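Care of Printed Table Coverings
Vikwood Household Advice Service
Revised April 24, 2021

Printed table coverings are sold in three common forms: woven cotton, coated cotton and plain vinyl. Each requires different care, and the label should be read before the first cleaning. Where the label is missing, treat the covering as coated cotton.

Daily cleaning
Remove crumbs with a soft brush. Wipe the surface with a damp cloth and a small amount of dish soap, working from the center toward the edges. Dry at once. Water left standing at a seam will lift the coating in time.

Scouring powder, bleach and stiff pads must not be used on any printed surface. Dark colors in floral and leaf patterns are usually the first to fade.

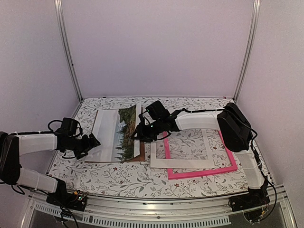 Stains
Tea and coffee respond to a paste of baking soda and water, left in place for two minutes and then rinsed. Ink is more difficult. Rubbing alcohol may be applied with a cotton swab, but it should be tested on the underside first — some prints will dissolve with the ink.

Candle wax should be allowed to harden and then lifted with a plastic scraper. Do not iron a coated covering to remove wax.

Creases and storage
Coverings should be rolled around a cardboard tube, printed side out, and stored flat in a dry closet. A tube 55 inches long suits most household widths. Folded vinyl will crease, particularly in an unheated room in February. To relax a crease, lay the covering on the table for 18 hours with a few heavy books along the fold.

Replacement
A covering that has become sticky or has begun to crack cannot be restored and should be discarded. Readers in the Tarstead area may request Leaflet 1515, which covers the measuring and cutting of new material for round and oval tables.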